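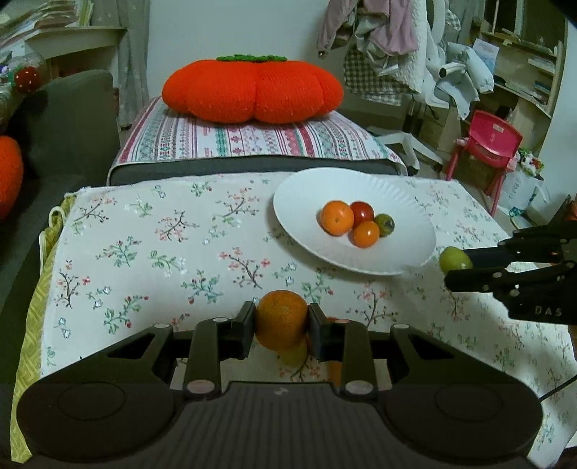
Sell Citrus by Juice Weight

By Bonifacio Rivas
May 16, 2018

The price sign over a bin of oranges gives the buyer a number per pound, and sometimes a number per piece. Neither number has much to do with what most people buy an orange for. A large orange with a thick rind and dry segments costs more than a small one full of juice, and the scale at the register rewards the grower for the rind. I think retail citrus should carry a second figure, the juice content as a percentage of fruit weight, and I think it should be printed at the same size as the price.

The measurement is old and cheap. A sample of fruit is weighed, cut, pressed on a standard reamer, and strained, and the juice is weighed. Juice weight divided by fruit weight gives the percentage. Packing houses already run versions of this test, along with a sugar reading and an acid titration, to decide when a block is ready to pick. The results go into a logbook or a spreadsheet and stay there. By the time the fruit reaches a store, the information that would let a buyer compare two bins has been stripped off, and what remains is diameter and color.

Diameter is a packing measure. It exists so that a carton holds a known count and stacks without crushing the bottom layer. It was never meant as a statement about eating quality, yet stores use it as one, and large sizes sell at a premium in most months.

Color is worse. Peel turns orange when nights are cool enough for chlorophyll to break down, and the flesh inside does not wait for that. A Valencia left on the tree into warm weather can take green back into the peel while the sugar continues to rise. Fruit grown where nights stay warm may never lose its green at all. Meanwhile a bright orange can have been degreened with ethylene in a closed room, a legal and harmless treatment that changes the outside and leaves the inside as it was. Shoppers sort by color anyway. Growers know it, and plant and pick for it.

What selection by eye costs

I kept trial blocks at Piltmont for several seasons, and the least popular fruit we sent out was consistently our best for juice. It was a mid-size seedless selection with a dull peel and rust mite scarring on the shaded side of the tree. Rust mite russeting is cosmetic unless it is severe. Two buyers graded the lot down on appearance without cutting a single fruit. It went to processing at a fraction of the fresh price, and the following October the owner asked me to budget for a spray program to clean up the peel.

The program would have worked. It also would have meant 200 gallons per acre of spray volume, applied more than once, to alter a surface that is thrown away. I do not object to miticides where mites reduce yield. I object to a grading system in which the strongest economic case for using them is cosmetic.

The same pressure acts on breeding. A new selection is evaluated for peel color and size before most other traits, and any seedling that fails there is usually pulled. Of 2000 seedlings in a planting, 10 may survive to a second round. Some of the rejected trees surely had better flesh than the ones kept. We cannot say how many, as the flesh of many of them was never tested beyond a quick taste in the row.

The objections

The first objection is variation. Fruit from the top of a tree differs from fruit inside the canopy, and a single percentage for a bin hides that spread. This is true, and it applies equally to any average printed on food. A sample drawn across a lot gives a usable mean, and the standard deviation tells the packer whether the lot should be split. A figure rounded to the nearest five percent would be honest about its own precision and would still separate good fruit from bad.

The second is storage. Oranges lose water through the peel after harvest, and a number measured at packing will drift. Wax slows this, and so does high humidity in the cold room. Some drift will remain. The answer is to print the packing date next to the percentage. Buyers handle this combination on eggs and bread without trouble.

The third objection is that people who eat oranges out of hand do not care about juice yield. I accept part of it. A navel is bought for peeling, and ease of peeling is a real trait that the percentage does not capture. But dry segments are the most frequent complaint I hear about fresh navels, and granulation shows up as a low juice reading. The figure is more useful to this group than it first appears.

The last objection comes from stores. Iglesias, a regional chain I supplied for years, turned down a trial on the grounds that a low number on one bin would leave that bin unsold. I find this hard to treat as an argument against the label. A bin of dry fruit should be marked down, and a buyer who takes it at full price has been overcharged. Brollum, a smaller outfit, posted hand-written percentages for one season using our packing data. The produce manager there reported that the small sizes cleared first, and that customers asked why the large ones cost more.

What should change

Start with juice oranges, where the case is simplest. Require a percentage and a packing date on any bag sold as juicing fruit, using a fixed sampling procedure with the fruit brought to room temperature before pressing. Leave navels and mandarins voluntary until the procedure is settled. Grade standards should allow moderate russeting and green color in the top fresh grade when the juice figure clears a set threshold.

Lemons and limes could follow soon after. A person buying a lemon for cooking wants the juice almost exclusively, and a thick-skinned lemon at a per-piece price is the poorest value in the produce section.

Until then, the buyer has one fair test available, and it takes no equipment. Pick up two oranges of the same diameter and take the heavier one.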